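savell-bin-faults

Data card / readme, v2. Last edit Jan 25, 2024. Maintainer: Lok-yiu Ho

READ FIRST
Do not train a policy on this set without filtering. It is a fault set. Every episode in it ended in a protective stop, a controller error or somebody hitting the button. If you want the clean tabletop episodes they are in savell-bin-main, different folder, different card.

What's in it
597 episodes, single arm, tabletop and bin. Pick, place, move things in and out of the bin. Fixed camera, joint states, gripper state, commanded and measured torque, controller log. Fault code where there was one. Some have none, see Known problems.

What went wrong
Short version: the arm kept pushing after contact. Contact threshold in the Fitov config was set for the old gripper, new gripper went on in September, config did not get changed. So the fingers would come down on the bin rim or the table and the controller treated it as normal load for far too long. Then a hard stop, with the arm still pressed into whatever it hit.

No injuries. One cracked finger, one bin rim with a dent. Still a safety matter, same config file was live on the Pálfi bench where people reach in to reset objects by hand.

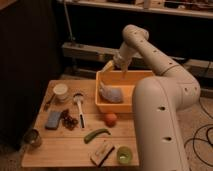
Rim strikes are the biggest group by far. Planner uses a bin height that is too low, so approach paths clear the rim on paper and not on the table. Worst when the target is soft and low, like the crumpled cloth in the orange-yellow bin, where the gripper has to get its tips inside the rim before it can grab anything. Depth on cloth is noisy too, so the goal point jumps around between replans. Label is rim_contact.

Other labels:
table_contact - fingers hit the tabletop
late_stop - stop came, but well after the torque spike
no_stop - operator hit the button
joint_limit - elbow or wrist ran out of travel
unknown - could not tell from logs, dont guess

An episode can have more than one label. late_stop nearly always comes with a contact label.

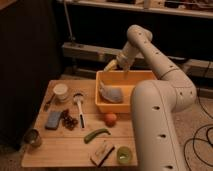

Timing. Torque is logged at 1000 Hz, video is much slower. Line them up with the sync column, NOT the file timestamps. File timestamps are write time and they drift. I lost two days to this.

The label time marks the torque spike. It is not the time the arm stopped. If you need the stop, read it from the controller log, field stop_ack.

Known problems
- Episode 2769 has torque from a different run. Video is fine. Excluded from the index, left on disk. (Episode IDs come from the full Lellitz log so they run way past the episode count.)
- Objects get moved between episodes, layout is not tracked. Dont assume the same start positions.
- Some no_stop episodes have no fault code at all. Controller never noticed, thats the whole point of the label.
- Lighting is dim. Contact is hard to see on video alone when the arm is in front of the bin. Trust torque.
- Gripper state reads "closed" for a moment after every hard stop, even when its open. Ignore it until the next command.

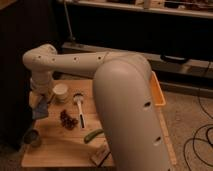 What we changed
Threshold is now stored with the gripper profile and not in the cell config. No profile match, no motion. Bin height is measured at startup. Speed inside the bin zone is capped. Button check is part of the start of shift list, press it and watch for stop_ack, a click is not enough.

Not fixed yet: late_stop on slow side contacts. Arm leans into the bin wall gently and never crosses the threshold. Working on it. Until then hands stay off the table while the arm is enabled, including when it looks idle. Paused is still enabled!

Use
OK for fault detection, stop timing, contact classifiers. Not OK as demos, see top. Not a substitute for a risk assessment on your own cell, our numbers are for our arm and our gripper.

Internal use in Lellitz only for now. Ask before copying to Savell shared storage, its nearly full.

Wrong label? Send me the episode ID and the sync time. Please don't edit the index by hand, it gets overwriten by the build script.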